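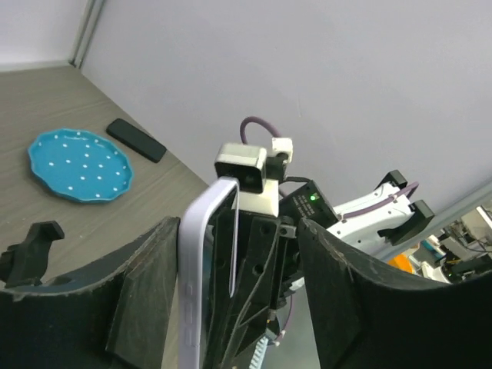

Speaker notes: Small repair shops and the second-hand phone

Slot is 20 minutes plus questions. Slides advance on the lines marked NEXT. Version of 12/28/20, replaces the one sent to the organisers.

Opening

Good morning. My name is Rocío Villca. I ran a phone repair counter in Talow for several years and now I keep the records for the repairers' group there. I am going to talk about what happens to a phone between its first owner and its second, and why so many of them never get to a second.

Ignacio Valdebenito was going to give the middle part with me but he is on the late shift, so I have his notes as well as mine. If I look down a lot, that's why.

NEXT

Where the numbers come from

We asked member shops to write one line for every phone brought in to sell. Make, age, fault, what was offered, whether the customer took it. We ended up with 2,188 lines. Some shops wrote more than one line and some wrote hardly anything, so treat the older entries with care. The February sheets are the best ones.

Of those phones, 351 went back out over a counter to a new owner. The rest were broken up for parts, sent to the recycler in Vistitz, or taken home again by the customer. We can't always tell which of the three, and I'd like that fixed before anyone repeats this.

Pause here. People usually want to write the figures down.

NEXT

Why the customer takes it home

The most common remark on the sheets is some version of "wanted more". The customer has seen a price online for a phone in perfect order and is offered much less for one with a tired battery. The shop is pricing in the battery, the labour and the month it may sit on the shelf. Both sides are being reasonable.

What helped was showing the sum. The Inga counter started writing it on a card: resale price, minus battery, minus an hour's work, minus the shop's margin. They say arguments at the till went down. They didn't keep a count, so I only mention it.

The second most common remark is about photos. People are afraid of losing them. A shop that offers to move the pictures across while the customer waits will buy phones that the shop next door won't. It is slow and dull work — charge for it if you must, but offer it.

NEXT (slide with the locked account screen)

Locked phones

Ignacio's part. He says to be blunt here. A phone still tied to its owner's account is worth its screen and its battery and not much else. Several shops bought phones without checking and found out after the customer had left. Check at the counter, with the owner standing there. If they have forgotten the password, send them home to sort it out and don't hand over any money.

He also has a paragraph on proof of purchase. Skip it if we are past ten minutes.

Grading

Every shop uses letters and every shop means something different by them. Zutolis calls a phone A if the glass is unmarked, whatever the battery is like. In Talow an A needs a battery that lasts the day. A buyer who has been caught out by this once won't come back to either shop.

Our suggestion is two marks, one for looks and one for battery, both written on the label. We have printed 1,000 labels with the two boxes on them. There are 200 on the table by the door, take a strip if you run a counter.

NEXT

Cases and chargers

Short section. Take the case off before grading. Grit gets in under the rim and marks the back, and the owner often has no idea. Don't add the value of a case to the offer. Do sell the phone with a charger that works — half the returns we looked at were put down as "won't charge", and the lead was at fault.

What we are asking for

One shared sheet, the same columns for everybody, filled in on the day. A column for where the phone went. Two-part grades. Shops that want the blank sheet can leave an address with me after the session.

NEXT (contact slide, leave it up)

Likely questions

Warranty on second-hand phones: we give three months in Talow, others vary, don't get drawn into the law.

Wiping data: full reset in front of the customer, then again before sale.

Very old models: parts only, unless somebody local asks for one.

If there are no questions, read out Ignacio's paragraph on proof of purchase.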